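Stokier Manipulation Club

The Stokier Manipulation Club is a student robotics club in the town of Flosolska. Its members study how robots pick up and put down household objects. The club does not build walking or wheeled robots. Most of its work is done with hand-held grippers, which members use to carry out short tasks that are recorded and later used to train a control program for a robot arm. The club is known locally for its home task set and for hosting the spring event called the Stubbs Sort.

History

The club grew out of an after-school electronics class taught by Hanan Kassab. The class had spent a term on motor control and soldering, and several students asked to go on working with a desktop arm that the school had bought in kit form. Kassab agreed to keep the room open two evenings a week, and the group began calling itself the Arm Table. The present name was adopted when it registered as a club and was given its own storage.

Early projects relied on fixed positions. Students measured where a block would be, typed the numbers into a script, and ran the arm. The results were good as long as the block stayed on its mark. In its second year the club gave up scripts for most tasks and moved to learning from demonstrations. The first demonstrations were made by moving the arm by hand. Members found this slow and tiring, and the arm's own joints limited what they could show it.

The change to hand-held grippers followed. A person holding a gripper can work at close to normal speed and can take the equipment anywhere. The club's first pair was assembled from a published design with changes to the handle, which younger members had found too wide. The linkage was also redrawn to make the screws easier to reach.

Equipment

A club gripper has two fingers that close toward each other when the handle is squeezed. The fingers carry replaceable grip pads, and a camera mounted on the tool records the workspace and the fingers together. The grippers are used singly or in pairs, one in each hand. Paired work is needed for tasks such as folding, opening a lid, or steadying a container while something is placed in it.

The wide lens bends straight lines near the edges of the view. The club leaves this uncorrected in its recordings and applies the same lens to the robot arm, so that the program sees the same kind of view in both cases.

Grip pads wear out faster than any other part. The club tried smooth foam and plain rubber before settling on a textured pad, which holds slick plastic better and leaves fewer marks on cardboard. Pads are changed when the pattern can no longer be felt with a fingernail. Used pads are kept for practice sessions.

Home task set

The home task set is the club's largest project. It was started after a trial in which a program trained entirely on classroom recordings was tested on a kitchen counter and failed at almost every attempt. The club decided that recordings should be made in ordinary rooms, on the surfaces people use, with the furniture left where it is. Members record at home or in the homes of relatives, with permission from everyone who lives there.

The set holds 2758 accepted recordings. They are sorted into 6 task groups: boxing, unboxing, folding, stacking, wiping, and handing over. Boxing is the largest group, with 700 recordings. In a boxing task, small items are laid out near an open container and moved into it. The surface may be a desk, a floor, a sofa, or a bed. Soft surfaces are considered harder than firm ones. A thin object sinks into the bedding, and the fingertips have to press down to get under it. Quilted covers add a further problem, as small items tend to settle into the stitched rows.

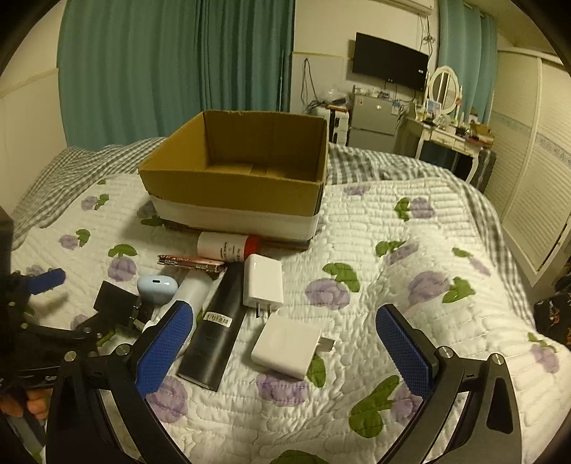

A boxing layout on a quilted bedspread, with an open cardboard box raised on white foam and chargers, bottles and a long black box in front of it.

Items are chosen by the person recording, within limits set by the club. Each layout should mix shapes, and at least one item should be longer than the fingers can span. Long boxes have to be taken across their narrow side, and the program has to learn to turn the tool before closing it. Cylinders lying on their sides are included in many layouts for a similar reason. Glass, knives, open liquids, and medicines are not allowed.

Containers are also varied. Some are placed directly on the surface and others are raised, which changes how high an item must be lifted to clear the front edge. Kassab's notes for new members advise lifting higher than seems necessary and lowering the item before letting go. Dropped items are accepted if they land inside the container. If an item misses, the member picks it up again and continues, and the recording is marked as containing a recovery.

Review

Every recording is watched by a member who did not make it. The reviewer checks that the fingers stay in view, that the task is finished, and that nothing private can be read on screen. Mail, screens with messages, and family photographs are the usual causes of rejection. Recordings in which a bare hand moves an item are also rejected, although a hand holding the tool may be visible.

Rejected recordings are deleted at the end of each month. A backlog built up during the second winter, when more members were recording than reviewing, and the club now asks each member to review one recording for each one submitted.

The Stubbs Sort

The Stubbs Sort is a one-day contest held each April in the Stubbs Building, from which it takes its name. Teams bring a trained program and run it on the club's arm. They are given a container and a set of items they have not seen before, and have 20 minutes to box as many as possible. A team may restart its program at any point but may not touch the items once the clock is running.

Scoring was changed after the first contest. Originally only the number of items counted, and the leading teams ignored anything large or awkward. Under the present rules long items score double, and a crushed container costs points. The surface is kept secret until the morning of the contest. A folded duvet was used one year and produced the lowest scores on record.

Visiting teams have come from the Brarari technical school, which has taken part every year except the first. The two groups share a list of items but do not pool their recordings.

Membership

Membership is open to students of secondary school age. New members spend their first weeks practicing with wooden blocks on a table and do not submit recordings until a reviewer has passed a trial session. Older students usually move on to training programs and maintaining the arm, though several have continued to record for the home task set until they left school.

The club charges no fee. Parts are paid for out of the school's science budget and from entry charges for the Stubbs Sort. Grippers may be borrowed overnight and must be returned with their screws checked and their storage cards in place.

See also

Brarari technical school
Learning from demonstration
Robot end effector
Stubbs Building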